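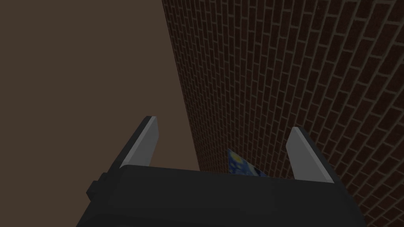 About Rumska

We pack and ship small goods for other people. Framed prints, cards, parts, whatever comes in on the truck. Main hall is in Skallov, second smaller one at Ostitier, opened in July. 198 people on the payroll between the two.

How we got here

Started with 5 people and a rented garage. Everything by hand, for years. Lifting, turning, setting down, all shift long. Sore wrists, a lot of people leaving after one winter. So we began handing the dullest picking over to arms, one line at a time.

What the arms do

Pick up, move, put down. Every new pick gets tried in simulation first, then slow on the floor, then at normal speed with a person next to it. Flat things are the hard ones. Anything thin lying close to a wall or an edge, the fingers have to come in at the right angle or they just push it along. We go through a lot of tries on those.
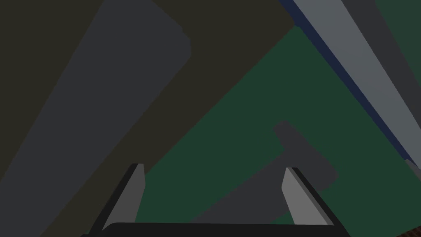 Odd-shaped parts come next. Where to grab, how wide to open, which side to come from. The people who used to pick those parts by hand are the ones who decide, they know where a thing tips over. Siamak Pakzad runs that group. He was on the packing line himself, nine years, and still takes a shift there when we're short.

What changed for staff

Less lifting. More watching, fixing, sorting out the orders the arms can't handle. 23 people have moved from packing to cell operator so far, training is on paid time, takes 90 days, and you keep your old rate or better from day one. Not everyone likes it. Some miss the pace and the talk on the line, a few went back to hand packing and thats fine, we still have plenty of it. Night shift got smaller. Nights were cut only as people asked to come off them, and it was slower than managment wanted.

Still working on: the noise at Skála line (named after the street, don't ask for it at reception in Ostitier, it's in Skallov), break times when a cell stops, and better screens. Operators pick the new screens, vote is open in the canteen.

Visits

School groups and job seekers welcome, mornings only. Closed shoes please. Ask at the gate or write to the office, we answer within a couple of days.

Page last updated 8 November 2019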